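Home Projects Reports Contact Search this site Go

Equipment planning, Prasgate bench: progress report
January 18, 2024
By Araba Frimpong

You asked whether we should commit to a second bench this year. My answer is still no, though we are closer to being able to cost one.

Furov's quote covers the arms, mounting and a year of support. It leaves out spare finger pads, and I don't accept their line that pads are "a minor consumable". I have asked for a price per set and a stated working life. They have replied to 2 of the 9 points in my letter, and pads were not among them.

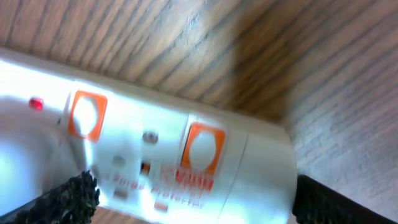 Power strip between the gripper fingers, phone charging task.

The task list has grown to seven household jobs. I would sooner see six done well, and I have said so to the team. Plugging in and unplugging matter most to the budget, as they are the jobs Furov uses to justify the dearer gripper. Their sales sheet gives a success rate with no word on how the cable was laid out beforehand. Until we have our own figures I would treat theirs as advertising. 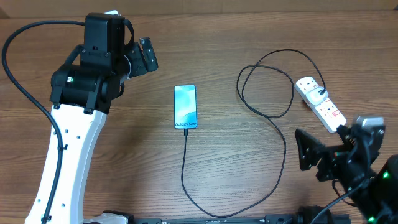

Gremlow have offered a cheaper package, with one arm in place of a pair. The saving is real, but I can't recommend it yet. Their demonstration used a short, straight lead, and ours has a wide bend below the phone and a tangled loop on its way to the power strip. I want to see one arm deal with that before we give up the other. Gremlow have been asked to repeat the demonstration with our layout and have not given a date.

Karaki can supply wrist cameras separately. Their price is fair, but the fitting work would fall on us, and I have no staff time set aside for it. I have left this line blank in the draft budget instead of guessing.

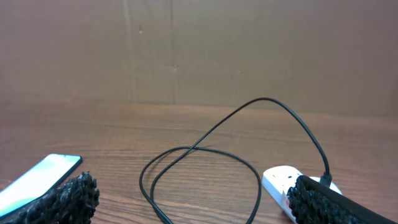 Wrist view with phone, looped cable and both finger pads.

Still to come before I ask for any money: the pad prices, Gremlow's repeat demonstration, and our own results on the charging task. The draft budget also needs a proper figure for downtime, which both suppliers have so far put at nothing. I would ask that the second bench stays out of the spring order until these are in.

Previous report Next report Back to Projects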